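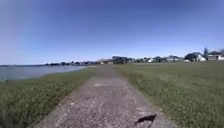 Fereshteh Sharifi

Posted November 1, 2023

Comparing two forward cameras for path following on a legged robot. Same mount, same controller (Foley, stock gains), same stretch of path by the water, out and back. Grass verge on the left, mown field on the right, no kerb on either side. The grass creeps over both edges, so there is no clean line for the segmenter to lock on to.

Camera A is the Skusa, rolling shutter, wide lens. Camera B is the Clalow, global shutter, narrower lens. Both at 30 Hz, exposure left on auto.

Skusa: held the centre on every run but steered with a slow weave. Lateral error peaked at 300 mm.
Clalow: peak 57 mm on the straight, but lost the right edge on one run and stopped.

I had expected the Clalow to win outright. Before I order a second one, has anybody run either of these with the Foley outdoors? My last outdoor runs were in September on a different controller and I don't trust the comparison.

benchtop_ray

The weave is your controller. Stock Foley gains are set for indoor floors and there is too much integral term in them. Halve it and run the Skusa again before blaming the lens.

mudguard

Disagree with ray. If it were the gains, both cameras would weave. She says the Clalow tracked to 57 mm on the same gains. Rolling shutter on a walking robot skews the picture at every footfall, and the edge fit follows the skew.

benchtop_ray

Both would weave if both had the same delay. They don't. What is the time from capture to steering command on each?

Fereshteh Sharifi

Measured with the timestamps in the log: Skusa 13 ms slower than Clalow, from capture to command. I don't think that is enough to account for the weave at walking speed, but I will try the lower integral term anyway.

On the exposure side, both do much the same thing. Clear sky takes up a large share of the view and auto exposure meters on it.

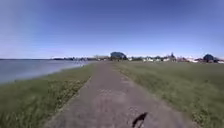 I have now limited metering to the lower half on both. The segmenter gives a steadier mask on the near part of the path as a result. It still picks out the small dark shadow on the surface and marks it as an obstacle on some frames. My fix for the moment is a fixed mask over that area, which I don't like because it moves with the heading.

k_odell

A fixed mask will hide a real obstacle sooner or later. If the shadow comes from the robot you can work out where it should fall from sun angle and heading. Coarse is good enough. Then ignore dark blobs in that region only if they keep still relative to the body.

mudguard

Or fit a depth camera and stop guessing. A shadow has no height.

k_odell

Stereo depth in full sun on a low-texture surface has not been kind to me. The Trukia unit I tried gave holes in the near field for most of the afternoon.

mudguard

Which firmware? The early Trukia builds were poor in sunlight. Mine is fine on tarmac.

k_odell

Whatever it shipped with. I sent it back.

Fereshteh Sharifi

Results with the integral term halved, 455 seconds of logged walking per camera:

Skusa: weave still there, peak down to 210 mm.
Clalow: no change I can separate from noise.

So ray is partly right. The rest I would put down to shutter skew, and I could test that by resting the robot on a trolley and pushing it along the same line.

The lost edge on the Clalow looks like field of view. When the heading drifts left the right edge leaves the picture near the robot, and the fit falls back on the far part, where path and grass are hard to tell apart.

benchtop_ray

Do the trolley run. I still say 13 ms matters more than you think once the filter is added on top. What is the cut-off on your edge filter?

Fereshteh Sharifi

2 Hz, first order. Same for both cameras.

benchtop_ray

That's low. Raise it to 5 and post the logs for both.

Fereshteh Sharifi

Will do. Trolley first, with the filter left at 2 Hz, then the filter change as a separate run.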